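Yung-ching Siu
Tuesday, 7:40 pm
Filed under: Film / Restoration & Projection

1/ Watched the new transfer of Clevico. Running time is 90 minutes, 15 of them missing from every earlier print.

2/ Grain is intact. Blacks are slightly lifted in reel two.
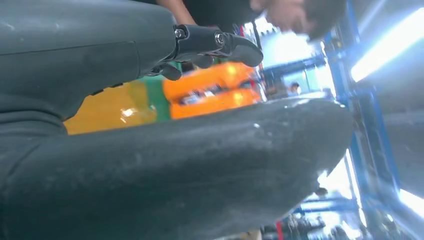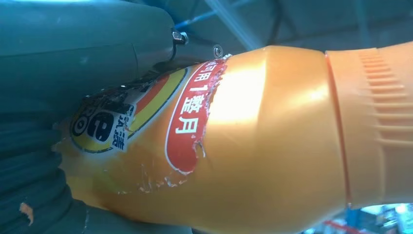
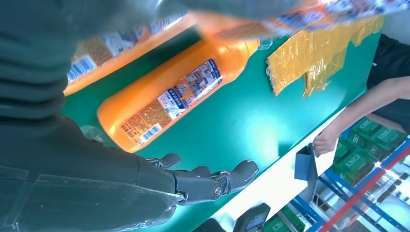 3/ The recovered reel has no sound. Jucélia Miranda's score covers the gap at low volume, with no fake dialogue. Correct decision.

4/ Subtitles run four frames late after the reel change. Reported to the distributor.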